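Clustmont Makers and Menders – Minutes of the Members Meeting

Held Dec 5, 2024, back room at the Zaswood building. Started late, heating was off.

Chair: Evangelia Karagiannis
Minutes: Iraklis Antoniadis (typing as we go, sorry for mistakes)
Apologies: sent by email, see list on the door.

1. Last minutes
Read and agreed. One fix – the paint for the hallway was bought from Mansour, not Tonar. Changed in the copy in the binder.

2. Matters arising
Back gate: latch replaced, still sticks. Iraklis to take the plane to it.
Key sign-out sheet: working better. Two keys still not back. Evangelia has emailed the people concerned and will email again before new year.
Hallway: first coat done. Second coat waiting on warmer weather, or heating, whichever is first.

3. Lease
Long item. Current lease on the Zaswood building runs out in May. Landlord's agent has offered one more year on the same terms, or three years with a higher rent from the start. Evangelia read out the letter.

For the three years: we stop having this conversation every winter, and we could put money into the floor. Against: the roof. Question from the sofa end about who pays if the roof goes. Letter does not say. Old lease says "structure" is the landlord, but gutters are us, and the leak is right where gutter meets roof.

Some people wanted to vote tonight. Others said no vote until the roof answer is in writing. Went round on this for a while.

Agreed: Evangelia to write to the agent asking (a) who pays for the roof, (b) can the gutters be moved over to the landlord, (c) can we have a break clause after year one. No vote until we have a reply. Reply to be pinned up on the board so everyone sees the same wording.

4. Money
Balance in the main account $495 after the electric bill. Lower than we'd like. Dues are coming in slow, same as every December. Reminder to go out with these minutes.
The 500 from the fall sale is in the savings account and is meant for the floor only. Somebody asked if it could cover the heater repair. Short discussion. No – it was raised for the floor and people were told so. Heater to come out of the main account.

Agreed: spend up to $30 on the heater part. If the part doesn't fix it come back to the meeting.

5. Heater
See above. Iraklis thinks it's the thermostat. Mansour have the part on the shelf and will hold it for us til the end of the week. Until then bring a sweater. No space heaters on the extension cord in the back room please, it trips the whole side of the building and the freezer next door goes with it.

6. Benches and tables
Table bookings are a mess. Two groups turned up for the same evening again. Paper calendar and the online one don't match.
Agreed: paper calendar by the door is the real one. Online one to be taken down. Book in pen, write your name and the finish time. If you don't show in the first 20 minutes the table is free for whoever is there.
Also please wipe down after glue. Scrapers are in the top drawer.

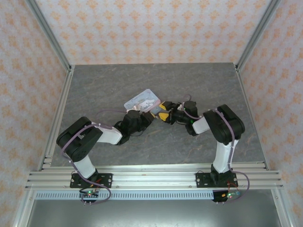
Two arms and a card, gray tabletop.

7. Tool library
Borrowing is up, returns are OK. Problem is stuff coming back dirty or with bits missing. The hole saw set has lost its arbor. The tile cutter came back with grout in the wheel.
Suggestion to charge a deposit. Mixed views. Felt unfriendly to some, others said every other tool library does it. Compromise for now: borrower and whoever is on the desk look over the item together on the way out and again on the way back, both initial the card.
Agreed to try that and look at deposits again at the spring meeting if things dont improve.

Donations – we have more hand saws than we can hang. No more hand saws. We do want clamps, any size, and a decent bench vise if anyone is clearing out a garage. Somebody offered a drill press. Needs measuring first, the doorway is narrow. Evangelia to go and look.

8. Spring repair day
Last one was busy and the line went out the door, which was nice except for the rain. Ideas:
– take names at the table on the way in, call people when it's their turn
– lamps and small electrics at the far end near the outlets
– sewing up front by the window for the light
– someone on coffee for the whole day, not just the first hour
Tonar have said they will give us a box of fuses and plugs again. Thank you note to go to them, Iraklis to do.
Date in May but depends on the lease, obviously. If we're not in this building by then we need somewhere else. Clustmont library was mentioned, they have the big room downstairs. Evangelia to ask what it costs, just asking, not booking.

9. Safety
First aid box was low on plasters and eye wash, now refilled. Fire extinguisher by the kiln is due its check. Goggles: people are taking the good ones home. Please bring them back, no questions asked.
Closed shoes at the saw. Had to send someone home last month, not a fun chat to have with anybody.

10. Any other business
Parking – neighbor has complained again about cars across the loading door. Don't park there, not even for a minute.
Fridge – gets emptied at the end of the month. Anything without a name on goes.
Coffee fund jar is empty. We are still drinking the coffee.
Request for an evening class on chair caning. Good interest in the room, hands up from most of the sofa end. Needs a teacher. Names to Evangelia.
Lost property: a gray scarf, one glove, a travel mug. In the box under the sink.

Actions
Evangelia – letter to the agent; chase keys; look at the drill press; ask at the library about the downstairs room
Iraklis – back gate; heater part from Mansour; note to Tonar; take down online calendar; get the extinguisher checked
Everyone – dues, goggles, coffee money

Next meeting: once the agent has replied, or in the new year, whichever comes sooner. Notice will go on the door.

Closed when the lights went off on the timer. Chairs stacked by those who stayed.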